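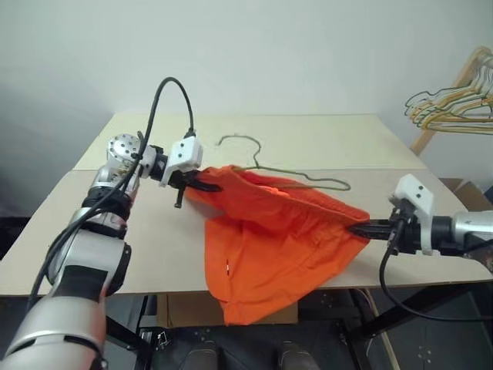 Orange garment with a gathered waistband, held along the top line. Category in the index: "elastic waist, short".

Home | Data | Notes | Changes | Contact

Last edited in October, by the Drestell maintainers

# Drestell Garments: data card and README

Drestell is a collection of images and short text notes about clothes in the middle of folding. It covers everyday items from the household wash: T-shirts, shorts, skirts, pajama trousers, children's sweaters, pillowcases and small towels. The release has 2,145 items in the index. An item is one piece of clothing in one state, with one label sheet.

We made it because the collections we found before show clothes lying flat and finished, like in a shop catalog. For our work we needed the steps between the basket and the drawer, when the cloth hangs, bends and makes wrinkles.

## What is in the folders

- `items/` has one folder for each item. The name is the item code.
- `labels/` has the label sheets, as plain CSV with a header line.
- `notes/` has free text written by the labelers. Not every item has a note.
- `splits/` has three lists: train, check and hold. Please do not train on `hold`.
- `words.txt` is the word list for colors, parts of garments and kinds of fold.

All text files are UTF-8. The decimal sign is a point. Older sheets from Stelau used a comma, and we changed them all, but if you find one please write to us with the item code.

## Garment categories

We use 9 categories. They are chosen by how the piece is folded, and the name in the shop has no influence.

1. Short sleeve top
2. Long sleeve top
3. Elastic waist, short
4. Elastic waist, long
5. Stiff waist (jeans, work trousers)
6. Dress or long shirt
7. Square or rectangle (towel, pillowcase, napkin)
8. Pair (socks, gloves)
9. Other

Category 3 gives the most questions. It holds shorts and also short skirts with a gathered waistband. When such a piece hangs with the front part down, the legs are often hidden inside the fold, and the labeler cannot say for sure if there are two legs or one opening. We decided that this is allowed. The sheet has a column `legs` with the values `yes`, `no` and `unclear`, and `unclear` is a correct answer. The orange piece at the top of this page has `unclear`. Its note says "most likely shorts, could be a skirt".

Please do not repair these values by guessing from the color or from another item.

## States

Each item gets one state:

- `heap`: the cloth lies with no order
- `held`: the cloth is lifted or held at one or more points
- `spread`: it lies open and mostly flat
- `half`: at least one fold is made
- `done`: folded, ready to put away
- `hang-over`: part of the cloth is on or above a table and part goes down over the edge

An item can be `held` and also `hang-over`. In this case write both, with a plus sign and no space: `held+hang-over`. The orange piece is labeled in this way. It is held on both sides, the waistband is taut between the two points, and the body of the garment comes down over the front edge of the table in a loose fold.

The difference between `spread` and `hang-over` was not clear in the first version. Now the rule is simple: if any part is lower than the table top, it is `hang-over`, also when the rest is very flat.

## Creases and bunches

The column `crease` is about lines in the cloth, and the column `bunch` is about places where the cloth is pressed together. They are easy to mix. A crease that starts at a holding point and goes out across the cloth is written `radial`. A crease which was made by an old fold, for example from the drawer, is `old`. If you can't decide, write `other`.

A gathered waistband is not a bunch. The gathers belong to the garment, they are sewn in. A bunch is only made by the holding. In the orange piece both things are present near the right side, and the first labeler wrote only one of them. The sheet was corrected.

## Color words

We keep the color list short and with everyday words. Orange is one word, without "coral" or "rust". A second column, `strength`, has the values `pale`, `middle` and `bright`. For patterned clothes, use the color that covers the largest part and put `yes` in `pattern`.

## How the labels were made

Each sheet was filled by one person and then read by a second person who did not see the first answers. When the two did not agree, both values stayed in the file until a short talk, and then one was kept. The column `talk` shows where this happened. In the test round we gave 100 items to both the Ogbonna group and the Domville group. They disagreed on the state in 7 of them. All were `spread` against `hang-over`, and this is why we wrote the rule above.

## Known problems

- Dark clothes are too few. Black socks are almost missing.
- Size is not measured. The words `child` and `adult` are an estimate by eye.
- The fabric is not recorded. We had this column before, but the labelers were guessing, so it was taken out.
- Some notes are in another language with a translation under them. The translations are short and not beautiful.
- Category 9 contains things which should have a better home, for example bibs and one apron.

## Use

You may use the collection for study, teaching and tests of folding methods. Please keep the item codes when you share a part of it, so that corrections can reach you. If you publish the images, put the name Drestell near them.

## Changes

**1.2** Rule for the table edge. `legs` accepts `unclear`. Decimal commas removed.

**1.1** Column for fabric removed. Word list made shorter.

**1.0** First release.

Corrections are welcome by the contact page. Write the item code first, then the column, then the value you propose.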